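Koltero crowdfunding round – anyone going in?

4 min read

dunmarsh
So Koltero are raising again. The animation studio, the ones who did Liltoseck. Email went out to existing holders this morning, opens to everyone later in June. Minimum is 60 dollars, which is a lot lower than last time. I put a bit in on the first round and have heard basically nothing since except the yearly letter. Anyone reading the deck? I got through half of it on the bus and my phone died.

peggotty_b
Read it. Pages and pages on the toys, one page on the accounts. Draw your own conclusions

halfreel
Thats a bit harsh. The accounts are in the back, you have to download them seperately. Revenue is up, loss is smaller than the year before. For a studio with one show on air that's decent. The second series of Liltoseck is delivered and paid for, so the new money is all for Ruddock.

dunmarsh
Is Ruddock the bird one?

halfreel
Yes. 78 episodes, seven minutes each, aimed a little older than Liltoseck. Pilot is done. I've seen two minutes of it at a trade thing and it looked good – proper backgrounds, funny, kids in the room laughed. No broadcaster signed though. "Advanced talks" with two.

peggotty_b
Advanced talks. They were in advanced talks last round as well. Same two words, I went back and checked the old deck.

And who set the valuation? Koltero did. No lead investor, no fund in there, just us lot at 60 bucks a go. If a proper fund thought it was worth that they'd be in already.

tamsel
Used to work in kids TV (production side, not Koltero). Few things from a quick read, typing this on lunch

– 78 eps with no anchor broadcaster is a lot. Most places I worked would of started with 26 and seen how it went.
– the per-episode budget looks low to me. Maybe they've got a cheap pipeline now. Maybe not.
– licensing income is real but slow. You get the advance, then a long wait.
– Beverley Katene running it is a plus. Good reputation, pays people on time, which matters more than you'd think

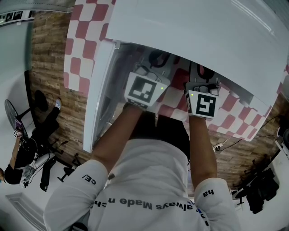

Also the tax credit. They've counted it as cash already in the forecast for next year. It normally comes through but late, and if it's late they need a bridge loan, and the interest on that isn't in the numbers anywhere I could find. Might have missed it. Gotta go back in, will look again tonight.

halfreel
On the tax credit, it's in the notes. Footnote under the cash flow table. They assume a loan against it for part of the year.

tamsel
ok found it, thanks. Rate looks hopeful but fine, withdrawn.

orrin77
Put 60 in for my daughter's sake, she's watched Liltoseck until the tablet gave up. Not expecting to see it again. You get your name in the credits of Ruddock at the next level up, anybody know if thats per person or per household?

peggotty_b
This is exactly what bothers me. It's sold as an investment and people buy it as merch.

orrin77
I'm a grown man and its 60 dollars. I've spent more on a bad dinner

dunmarsh
Ha. Credits thing is per investor account I think, says so in the FAQ. Can be any name you want within reason.

What about getting out? Last time they said they'd look at a secondary window for early holders. Can't see anything about it now.

halfreel
Gone. I emailed and asked. Got a reply from Sigrun Öberg in finance, fairly quick to be fair to her. Says no secondary sale planned before Ruddock is on air, they'd "revisit" after. So you're locked in for years most likely. Also confirmed the new shares are the same class as ours but no preemption for the small holders.

peggotty_b
So we get diluted and can't sell. Great

halfreel
By around a tenth if it fills, if I did the sum right. Unless you top up. That's how raising money works, Peg.

peggotty_b
I know how it works. I'm saying the first email two years back made a big deal of the exit and now it's a no. They could at least put that on page one instead of making you write in.

tamsel
Agree with that part. Disagree on the valuation, it's rich but I've seen sillier. Library shows keep earning if they stick, and Liltoseck seems to be sticking. Linunham just took it for their app and they don't take much preschool.

dunmarsh
Didn't know about Linunham. Is that an actual license fee or one of those rev share things?

tamsel
Deck doesn't say. I'd guess rev share. Worth asking in the Q&A, Katene is doing it live at 6pm the day it opens to the public.

dunmarsh
Right, I'll ask that one. Halfreel can you ask about the broadcasters, you'll word it better than me.

halfreel
Will do. Leaning toward a small top up if one of the two has signed by then. If not I'll sit tight with what I've got.

peggotty_b
I'm out. Will watch the bird show tho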